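Dünne Goldkette völlig verknotet, wie bekomme ich sie auf?

Gestellt von Ilse Van Acker am 2. April in Schmuck & Uhren

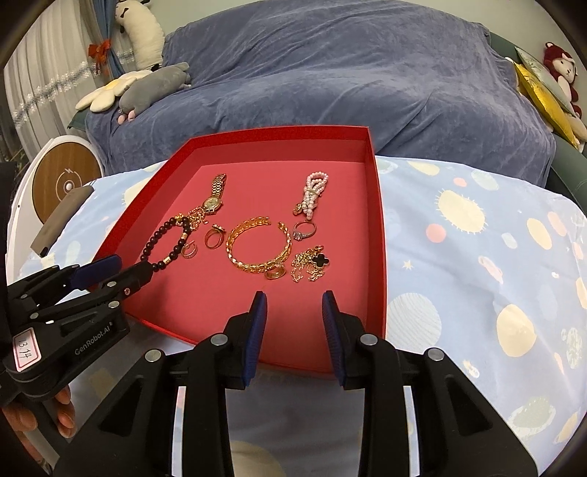

Die Kette liegt links unterhalb der Uhr.

Hallo zusammen,

ich habe nach dem Umzug meinen Schmuck sortiert und alles erst mal in eine rote Schachtel gelegt. Das meiste ist in Ordnung, nur die dünne Kette macht mir Sorgen. Sie hat mindestens zwei Knoten, einer davon sitzt ziemlich nah am Verschluss. Mit den Fingernägeln komme ich nicht weiter, und wenn ich ziehe, wird es eher schlimmer.

Die Kette ist 585er Gold, ein Erbstück von meiner Tante, keine Steine, kein Anhänger. Sie ist sehr fein, ich würde sagen Ankerkette, bin aber nicht sicher. Im Internet liest man von Babypuder, Olivenöl, Glasreiniger und allem Möglichen. Was davon schadet nicht? Und ab wann sollte man lieber zum Juwelier gehen? Bei uns im Ort gibt es nur noch Prondier, und die haben beim letzten Mal allein für einen Batteriewechsel 17 Euro genommen.

Zweite Sache: Wie bewahrt ihr Ketten auf, damit das nicht wieder passiert? Ich habe keinen Platz für einen großen Schmuckständer.

Danke schon mal
Ilse

Willy Wuyts
Mitglied seit September, 6 Beiträge

Öl drauf und ziehen. Hat bei mir immer geklappt.

Sem Segers
2569 Beiträge

Bitte nicht ziehen. Bei feinen Ketten verbiegt man damit einzelne Glieder, und die reißen dann später beim Tragen.

So gehe ich vor:

Eine glatte, harte Unterlage nehmen, am besten einen Teller oder eine Glasplatte. Auf Stoff bleibt die Kette hängen. Gutes Licht dazu, und wenn vorhanden eine Lupe.

Verschluss öffnen. Das vergessen viele. Mit offener Kette hat man zwei freie Enden und kann sie einzeln durch die Schlaufen führen.

Einen Tropfen Babyöl auf den Knoten geben und kurz einziehen lassen. Olivenöl geht auch, lässt sich aber schlechter wieder abwaschen. Puder funktioniert ebenfalls, setzt sich bei sehr feinen Gliedern aber gern fest. Glasreiniger würde ich weglassen.

Dann zwei Nähnadeln nehmen. Mit der einen in die Mitte des Knotens gehen und die Kette dort festhalten, mit der anderen die Schlaufen vorsichtig nach außen schieben. Der Knoten soll erst einmal größer und lockerer werden. Nicht in die Glieder selbst stechen, nur dazwischen.

Wenn er locker ist, vom Verschlussende her auffädeln. Bei dir würde ich mit dem Knoten am Verschluss anfangen, da ist das freie Ende kurz.

Danach in lauwarmem Wasser mit einem Tropfen Spülmittel baden, mit klarem Wasser abspülen und auf einem weichen Tuch trocknen lassen. Stöpsel ins Becken!

Das mit dem Öl gilt nur für Metall ohne Steine. Perlen, Opal, Türkis und Bernstein vertragen weder Öl noch Spülmittel, und aufgefädelte Armbänder haben in der Lauge auch nichts verloren, das Band leidet darunter. Also wirklich nur die Kette behandeln.

Wenn du nach einer halben Stunde nicht weiter bist, leg sie weg und mach am nächsten Tag weiter. Ich habe für eine Venezianerkette einmal drei Abende gebraucht.

Jacinto Galindo
747 Beiträge

Sem hat das meiste schon geschrieben, ich ergänze nur zum Juwelier und zum Aufbewahren.

Zum Juwelier würde ich gehen, wenn ein Glied sichtbar verbogen ist oder wenn sich mehrere Stränge richtig festgezogen haben. Entwirren ist oft Kulanz, wenn man dort Kunde ist, sonst eine Kleinigkeit. Vorher nach dem Preis fragen. Bei einem Erbstück kann man auch gleich die Öse am Verschluss prüfen lassen, die nutzt sich als Erstes ab.

Aufbewahrung ohne Platz: Verschluss immer zumachen und jede Kette einzeln in ein kleines Druckverschlusstütchen, das Verschlussende oben ein Stück heraushängen lassen. Geht auch in einer flachen Schublade. Für unterwegs fädele ich die Kette durch einen Trinkhalm und schließe sie außen herum.

Und Uhren bitte getrennt lagern. Gliederarmbänder zerkratzen weiches Gold, und dünne Ketten verhaken sich gern darin.

Kommentar von Ilse Van Acker

Danke euch! Mit den zwei Nadeln und Babyöl ist der Knoten am Verschluss aufgegangen. Der andere sitzt noch, den nehme ich mir morgen vor. Tütchen habe ich auch schon besorgt.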